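October 5, 2021

Bedroom day, finally! I've been promising myself since August that I'd get to grips with this room, and this morning I had a cup of tea, put the radio on in the hall and got stuck in before I could talk myself out of it.

The rabbit duvet cover is back on the bed. I do love it (daisies, roses, rabbits, the lot) and I don't care that my sister says it belongs in a nursery. The big rabbit with the bow always cheers me up.

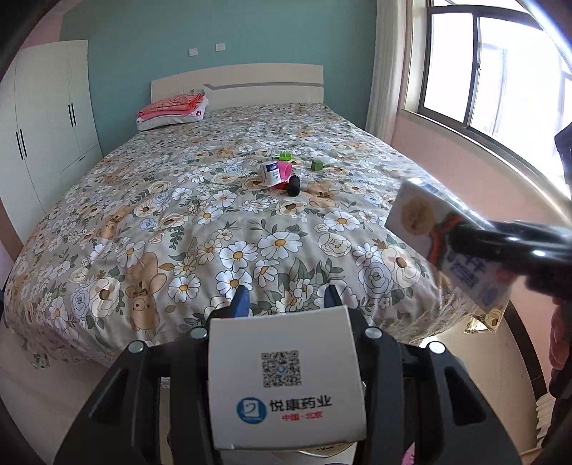 Kirsten Lavoie
Diary keeper and home editor, Casura

The pink and coral pile on the pillow still needs a home. The wardrobe is the obvious place, only I haven't sorted the top shelf yet and everything I push in at one side comes out at the other. Tomorrow, maybe. And then there's the little gathering in the middle of the bed, the pink cup and the white tub on its side and the rest of it, which I keep meaning to carry off to wherever it all lives.

I'm still so pleased with the teal behind the headboard! I dithered for weeks over having it in the same room as the pink by the window, and Mum was dead against it, but with the daylight coming in I think they get on beautifully. Curtains next. I like the cream but they could do with a wash.

Stopped for beans on toast at one. Must ring Mum back.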